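How an Edge Goes Blunt

The grinding room at Navus has two windows, both painted over, and a single lamp on a jointed arm. Ona Raudsepp works with the lamp set low, nearly level with the bench, so that light strikes an upturned edge from the side. A sharp edge gives nothing back. A blunt one shows as a bright line, broken in places, and the breaks are the parts that still cut.

Navus sharpens knives for restaurants, school kitchens and a number of private customers who bring them in wrapped in newspaper. In June, when the hotels are staffing up, the shop handles 800 knives in the month. Most are ordinary stamped or forged cook's knives in stainless steel. Most have also been sharpened before, often badly, and the work consists largely of undoing it.

The word "blunt" covers several conditions which have different causes and need different remedies. The most common is rolling. At its extreme the edge of a kitchen knife is much thinner than a sheet of paper, and steel of that thickness bends easily. When the edge meets a board at a slight angle, it folds to one side. No metal has been lost and the knife is, in a sense, as sharp as it was, but the sharp part no longer points at the food.

A rolled edge can be pushed back upright with a smooth steel. This works a limited number of times. Each fold and correction hardens the metal and tires it, as happens to a paper clip bent back and forth, and in the end the apex breaks away. What remains is a flat land where the point used to be. That is wear in the proper sense, and no amount of steeling will put it right.

The second condition is chipping, which belongs to harder steels. A hard edge resists folding but has less give when it meets bone, a frozen joint or the stone of an avocado. It breaks in small crescents. Under the lamp these look like bites. A chip has to be ground out by lowering the whole edge to the depth of the deepest one, so a single accident may take more from a knife than a year of routine sharpening.

The third is corrosion. Stainless steel is stainless on its broad surfaces, where the chromium oxide film has time to form and is seldom disturbed. At the apex the film is constantly rubbed off. Lemon juice, tomato, salt and the alkaline detergent in a dishwasher all attack fresh metal, and because the apex is so thin, very little attack is needed. A knife sharpened in the evening and left overnight with tomato on it can be measurably duller by breakfast.

Angle and thickness

Two measurements decide most of how a knife behaves. One is the angle of the bevel, the narrow ground strip that meets its opposite number to form the edge. The other is the thickness of the blade immediately behind that bevel.

The angle gets nearly all the attention. Raudsepp grinds thin vegetable knives to 12 degrees a side and leaves heavier ones wider. A narrower angle enters food with less force but leaves less steel to support the apex. If a customer's knife comes back rolled within a fortnight, she opens the angle slightly and makes a note on the ticket. The correction is usually enough.

Thickness behind the edge is discussed less, although it has more to do with how a knife feels in a carrot. The bevel only starts the cut. After that the food has to be pushed apart by the body of the blade, and a thick blade acts as a wedge. The carrot cracks ahead of the edge and the two halves part with a snap. The cook reports that the knife is blunt. Tested on paper, it may be perfectly sharp.

The trouble builds up over years. A blade tapers from spine to edge, so every sharpening moves the edge upwards into thicker steel. If the bevel angle is held constant, the bevel itself becomes wider with each visit and the knife wedges more. The remedy is thinning: laying the blade nearly flat against the wheel and taking metal from its sides. It is slow, it removes the factory finish, and it costs more than many of the knives are worth.

"People see the scratches and think I have spoiled it," Raudsepp said. "Then they cut an onion and they stop talking about the scratches."

Measuring sharpness

For most of the trade's history sharpness was judged by hand, by shaving arm hair, by slicing newsprint, or by resting the edge on a thumbnail to see whether it slid. All of these tests work in experienced hands and none produces a figure that can be written down and compared.

Navus now uses a Gasteck bench tester, bought second-hand and kept under a cloth. It holds a short length of synthetic filament under tension across a small cradle. The blade is lowered on to it, and the load at which the filament parts is shown on a dial. The less load, the sharper the edge. Readings are taken at 5 points along each blade, because edges are rarely even. The heel of a cook's knife is generally in good order. The part that lands on the board first, a little forward of the middle, is generally the worst.

The tester has its limits. It measures the start of a cut and nothing else, so it cannot detect wedging. It also favours a highly polished edge over a slightly coarse one, and this does not match what happens in a kitchen. A tomato skin is tough and slippery. The fine teeth left by a medium stone catch it at once, whereas a polished edge may skate unless the cook presses. For general kitchen use Raudsepp stops at 800 grit, removes the burr on leather and goes no further. Fish knives are taken finer. Bread knives are done on a shaped rod, one scallop at a time, and are charged accordingly.

The burr deserves its own mention, as it accounts for most complaints about home sharpening. When a bevel is ground until it meets the other side, a thread of loose steel is pushed over the apex and hangs there. It feels sharp to the thumb and will slice paper cleanly. It then folds or tears off in the first few minutes of use, taking some of the apex with it. A knife that is excellent on Friday's paper and useless in the evening's onions almost certainly still had its burr. Removing it takes a handful of very light strokes on alternate sides, with less pressure than most people think they are applying.

Steel

Cheap stainless steel has a poor name that it only partly deserves. The softer grades roll readily but are also quickly put right, and they put up with bones, sinks and drawers. The Barros knives that make up much of the school kitchen trade fall into this class. They are steeled several times a shift and come in for grinding every term. Their makers left plenty of metal behind the edge, and Raudsepp thins a new one before it is sent out for the first time.

Lilow makes a harder blade at a higher price. It arrives thinner and holds its edge for longer. It also arrives back at Navus chipped, more often than the makers would like, since the people who buy it have usually come from a softer knife and have kept their habits. They twist the blade to split a squash. They scrape chopped herbs off the board with the edge where the spine would serve.

Neither is the better knife in every kitchen. Hardness, toughness and resistance to corrosion pull against one another, and a gain in one is commonly paid for in another. Heat treatment matters as much as the composition printed on the box. Two blades of identical steel, quenched and tempered differently, can behave like different products, and a buyer has no means of telling which is which.

Overheating at the wheel can undo good heat treatment in a moment. A dry grinder run too fast will draw the temper from the apex before the colour of the steel changes enough to be noticed. The knife then goes blunt quickly however often it is sharpened, until the softened part has been worn away. Navus grinds under running water for this reason. Raudsepp has met knives from market stalls that needed 2 mm taken off before the steel would hold an edge again.

What the edge lands on

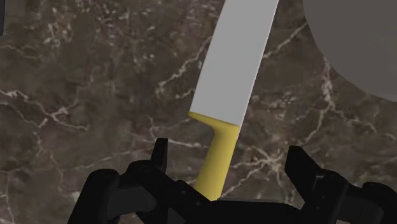
The cutting surface does more damage than the food. A carrot or an onion offers very little that can harm steel, and nearly all the rolling seen on ordinary kitchen knives comes from the last part of the stroke, when the edge goes through and strikes what lies beneath. End-grain wood is the kindest surface, as the fibres part slightly and close again. Soft plastic comes next, then long-grain wood, then bamboo, which is harder than it looks. Glass, glazed plates and stone should be kept for other uses. A broad blade with a yellow handle, laid flat on a dark marble-patterned surface, may look well enough as a place to leave a knife, but if the surface is real stone the same knife ought not to be used for chopping on it. A few strokes against stone will flatten an apex completely, and the result under the lamp is an unbroken bright line along the part of the blade that made contact. Raudsepp can usually tell these knives before the newspaper is off, from the sound the edge makes on the wrapping. The ticket reads "worktop", and the knife goes to the coarse wheel.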